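# The leg that would not seat

Eight months on the assembly cell at Tarnton, and I was finally feeling smug.
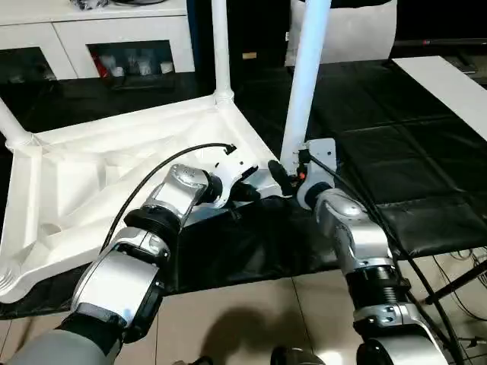
The fault log from that afternoon had one line in it, "torque limit, right wrist," repeated 200 times. Someone (me) had set the retry counter to 1000 back in December and gone for coffee. So the right arm kept pushing, very politely, and the left arm kept holding on, and neither saw any reason to tell a human.

Sibel hit the e-stop. She has not brought it up since – she just looks at my mug.

Retries are now capped at 30, and Dario wants 8. The wrist went back to Zuccaro with a note I rewrote four times. Still waiting on a quote.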